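Rilton Parcel Reuse Project
Progress report to the Heitmann Fund
Prepared by Wiebke Wegener, 20 Jun 2024

Work since the last report

The collection points at Rilton library and the Jalwood community centre are both open. Residents drop off used mailers, padded envelopes and small cartons, and local sellers pick them up free of charge. The Jalwood point opened later than planned while we waited for the centre to approve the shelving.

We have signed up 25 small businesses. Most sell clothing, books or craft supplies online. They were expected to want cartons, but the larger plastic mailers go first. Padded envelopes are slower to move and we now have more than we can store at Rilton.

Sorting

Items are checked for tears, old labels are covered, and anything dirty or split goes to soft plastics or paper recycling. In the reporting period 558 items were passed on for reuse and 268 were recycled. The recycled share is higher than we want. Most of it is mailers that were ripped open across the middle, so the new leaflet asks people to cut along the top edge.
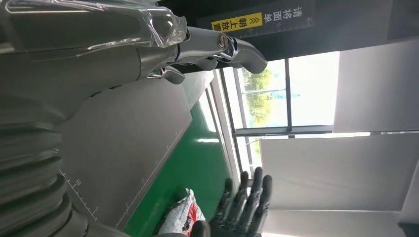
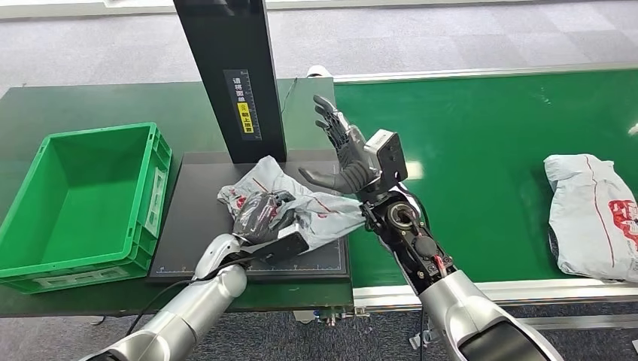

Weight has been the harder figure to report. At first we recorded items only, and the fund asked for kilograms as well. We now weigh each full tub before pick-up and write the result on the tub sheet. Earlier months will stay as item counts, as we have no reliable way to convert them.

Budget

Spending is within the grant. Printing cost more than expected after the leaflet was changed. Shelving at Jalwood came in under the quote, and we would like to move the difference to printing if the fund agrees. Fuel claims for the Pillska run are still to come in and will be in the next statement.

Problems

Labels remain the main complaint from sellers. Some old barcodes were left showing and 2 parcels went back to the wrong address. Sorters now use a wider sticker, and there have been no further reports.

Next period

We plan to open a third point at Pillska in August, subject to a key being arranged. We will also ask sellers which sizes they need, so that the surplus padded envelopes can be offered to schools. The tub sheets will be attached to the next report.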